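Zweiarmige Roboter beim Einpacken: Offene Tür bei Korkito

Februar — Redaktion Lokales

Die Firma Korkito hat am Nachmittag ihre Versuchshalle im Gewerbegebiet Enska für Besucher geöffnet. Gezeigt wurden mehrere Arbeitszellen, in denen Roboterarme Handgriffe aus Handel und Haushalt üben. Nach Angaben des Unternehmens kamen etwa 200 Gäste, darunter Schulklassen, Beschäftigte benachbarter Betriebe und Anwohner. Es war der erste Besuchstag seit dem Umzug in die neuen Räume.

Korkito beschäftigt sich seit der Gründung mit Greifaufgaben, die bislang überwiegend von Hand erledigt werden. Anfangs ging es um das Sortieren von Kleinteilen für die Metallverarbeitung. Inzwischen liegt der Schwerpunkt auf verpackten Lebensmitteln und Haushaltswaren, also auf Gegenständen, die nachgeben, knistern oder beim Zugreifen ihre Form ändern. Eine Schachtel mit festen Kanten gilt in der Halle als leichte Übung, ein Beutel mit Luft darin als schwierig. Die Software dafür entsteht gemeinsam mit dem Ingenieurbüro Paucar, das auch beim Besuchstag mit einem eigenen Stand vertreten war.

Die Führungen begannen um 14 Uhr und dauerten jeweils gut eine halbe Stunde. Im vorderen Teil der Halle wurde zunächst erklärt, wie die Arme ihre Bewegungen lernen. Ein Mensch führt die Aufgabe viele Male vor, indem er die Arme aus der Ferne steuert. Die Aufzeichnungen dienen anschließend als Grundlage für ein Programm, das die Aufgabe allein ausführen soll. Für das Einräumen einer Tasche reichen nach Auskunft des Teams 200 Vorführungen für einen ersten Versuch, für zuverlässiges Arbeiten seien deutlich mehr nötig. Wie viele, wollte man sich nicht festlegen lassen — das hänge zu sehr von der Ware ab.

An der zweiten Station durften Besucher selbst steuern. Dort bildete sich schnell eine Schlange, zeitweise musste man länger als eine Viertelstunde warten. Aufgabe war es, Becher ineinanderzustapeln. Kindern gelang das im Schnitt schneller als ihren Eltern, jedenfalls nach dem Eindruck der Mitarbeiter am Stand. Eine Wertung gab es nicht. Für jeden Durchgang waren 5 Minuten vorgesehen, danach wurde gewechselt.

Das meiste Interesse galt den Packzellen im hinteren Teil. Die Wände der Zellen sind unterschiedlich gestaltet, einige schlicht, andere mit Tapeten beklebt. Das Programm soll lernen, sich vom Hintergrund nicht ablenken zu lassen, erläuterte das Team auf Nachfrage einer Besuchergruppe. In einem Laden oder einer Küche sehe es schließlich auch überall anders aus. Aus demselben Grund werden die Taschen und die Waren regelmäßig ausgetauscht. Im Lager der Firma stehen derzeit 116 verschiedene Artikel bereit, vom Teebeutelkarton bis zur Großpackung Nudeln. Was beschädigt ist, wird aussortiert und ersetzt.

Beim Einpacken von Knabberwaren ließ sich verfolgen, worauf es ankommt. Der Greifer muss fest genug zufassen, damit die Packung nicht abrutscht, darf sie aber nicht aufdrücken. Auch die Reihenfolge spielt eine Rolle. Ist die Öffnung der Tasche schon gut gefüllt, bleibt für die nächste Packung nur ein schmaler Platz, und der Arm muss sie gegebenenfalls gedreht ansetzen. Der zweite Arm kann den Taschenrand offen halten oder eine verrutschte Packung nachschieben. 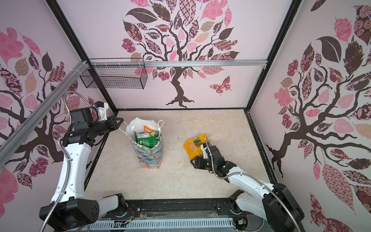 Ein Leser schrieb der Redaktion noch am selben Abend, er habe eine halbe Stunde vor der Zelle gestanden und sei mit gemischten Gefühlen nach Hause gegangen. Im Supermarkt packe er seine Tasche in einem Bruchteil der Zeit, und zwar ohne nachzudenken. Trotzdem habe ihn beeindruckt, wie vorsichtig die Arme mit den Tüten umgingen. Er wünsche sich, dass beim nächsten Mal auch darüber gesprochen werde, was solche Technik für die Beschäftigten an den Kassen und in den Lagern bedeute. Das sei in seiner Führung zu kurz gekommen.

Bei Korkito verweist man darauf, dass die Anlagen bislang ausschließlich der Forschung dienen. Ein Einsatz im Verkauf sei nicht geplant. Näher an der Praxis ist ein Vorhaben mit dem Versandhändler Fluvivitz, der in seinem Lager gemischte Bestellungen mit kleinen Stückzahlen zusammenstellt. Dort soll im Herbst eine einzelne Zelle zur Probe aufgestellt werden. Vorgesehen ist ein Betrieb von 10 Wochen, begleitet von Personal beider Firmen. Die Packtische der Belegschaft bleiben in dieser Zeit unverändert in Betrieb. Über eine Fortsetzung wird erst nach der Auswertung entschieden.

Auch Fragen zur Sicherheit kamen in den Führungen mehrfach auf. Die Arme bewegen sich nach Firmenangaben langsam und stoppen bei unerwartetem Widerstand. Während des Betriebs greift niemand in die Zelle. Muss eine Tasche zurechtgerückt oder geleert werden, wird die Anlage vorher angehalten — das war am Nachmittag mehrmals der Fall und führte zu kurzen Pausen.

Am Stand von Paucar lagen Unterlagen zu Praktika und Abschlussarbeiten aus. Gesucht werden vor allem Studierende der Informatik und der Mechatronik, daneben Aushilfen für die Fernsteuerung der Arme. Vorkenntnisse sind dafür nicht erforderlich, die Einarbeitung erfolgt in der Halle. Bewerbungen nimmt Korkito direkt entgegen.

Die Führungen endeten um 18 Uhr. Ein weiterer Besuchstag ist für den Sommer vorgesehen, der Termin steht noch nicht fest. Schulklassen können sich bereits jetzt vormerken lassen. Wegen der begrenzten Plätze vor den Zellen sollen die Gruppen dann kleiner ausfallen, außerdem ist für die Mitmachstation ein zweiter Steuerplatz geplant.

Kontakt | Impressum | © Redaktion Lokales, alle Rechte vorbehalten | Nach oben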